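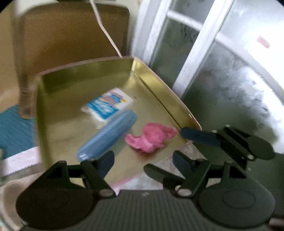
# About us

Hi, and welcome! I'm the person behind Provulach, a small gift box shop in Plosville. I pick the things, I fill the boxes and trays, I tie the ribbon (badly, for the first year or so) and I answer the emails too, so if you write in, you get me.

I started out in December, at my own kitchen table, putting together get-well presents for people I knew. I'd always hated the kind you order in a hurry, with a mug and a candle and a lot of shredded paper. I wanted to send the sort of thing you'd put together yourself if you had a free afternoon – a snack, something useful for the bedside table, something soft and a bit silly. So that's what I made, and then friends of friends wanted them, and then I had no room left to eat dinner!

These days I work out of one long room on Letevberg Street, with shelves up to the ceiling and a packing bench under the window. We carry 39 different small items at the moment, and I've sent out 1,255 gifts since I began. I still do every one by hand.

## How I fill a tray

I'm very fond of a shallow tray. It can go straight on a dresser afterwards and hold keys or rings or whatever comes out of your pockets, and a shiny gold one makes even a plain packet look like a party. My favorite is called the Wan, and it's easily what people order most.

I keep it to a few things, with some space left between them. Long pieces like a glasses case go in on the diagonal, flat packets go at the back, and anything plush goes in last so it doesn't get squashed. I've tried it the other way around – the plush ones come out looking very sorry for themselves. Pink is the color I run out of first, every single time.

## Making your own

You can choose everything yourself or give me a hint ("she's just had eye surgery, she likes pigs") and leave the rest to me. I love those orders! Notes are handwritten, up to 300 characters, and I'll copy your spelling exactly as you typed it, kisses and all.

If you're buying for an office or a wedding, please get in touch early. The biggest job I've done was nearly 2,000 favors and it took over the whole room, the hallway and the back of my car.

Pickup from the shop is free, just knock loudly, as I usually have the radio on.

Page updated 2019-01-26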